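Kakeo Table Clearing Project
Progress report to the Pálfi Fund
31/07/2025

1. Where the work stands

The grant asks whether a pair of low-cost arms can take over the small clearing jobs that eat up staff time in a canteen or a shared kitchen. This report covers the second period of work at our Skukley site. The short answer is that the arms can do parts of the job at a pace that would not yet suit a working kitchen.

We dropped plates and cutlery in this period and stayed with drinkware. Cups and cans come in a few standard shapes, and they make up most of what is left behind on tables at Sistholm, the canteen where we hope to run a trial.

2. Picking up and putting down

We recorded 400 attempts with a person steering the arms and used them to train the controller. Most of the effort went into cans. An aluminum can is light and slippery, and an open one dents if the fingers close too hard. A can held on its side also has to be turned upright before it can be set down, and that turn is where most of our time went.

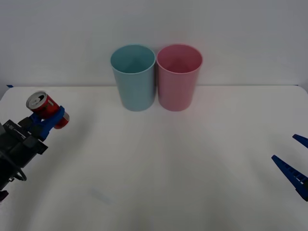
The average time for one can, from first movement to release, is now 18 seconds. A member of staff does it in 2. We expect to bring our figure down to 11 by changing how the arm approaches the table, but we do not expect to match a person within this grant.

Cups are easier to grip and harder to sort. The controller handles a single cup well. When two stand close together it often nudges the second one while reaching for the first - a small fault on a test table, a larger one if the cup is full. We have not tried full cups.

3. Placement

Setting an object down is still less reliable than lifting it. The fingers sometimes drag on the rim of a can as they pull back, and a light can will go over. We have slowed the last part of the release, and this has helped.

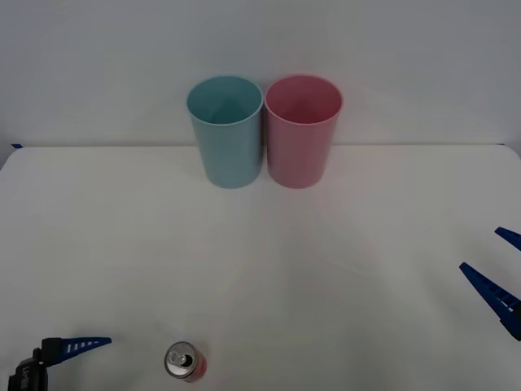 Figure 2. Drink can upright at the front of the test table, with the two cups behind it.

Using both arms on one task has had less attention than planned. The second arm is meant to hold a tray or bin while the first one loads it. The software for this runs, but we have no results worth reporting.

4. Spending and next steps

Spending is within budget. The one unplanned cost was a second set of gripper fingers.

Before December we will move to mixed tables with more than two kinds of object, test partly filled cups, and visit Sistholm to measure the tables there. We ask the fund to agree to moving the canteen trial to the final period. The equipment line would stay as it is.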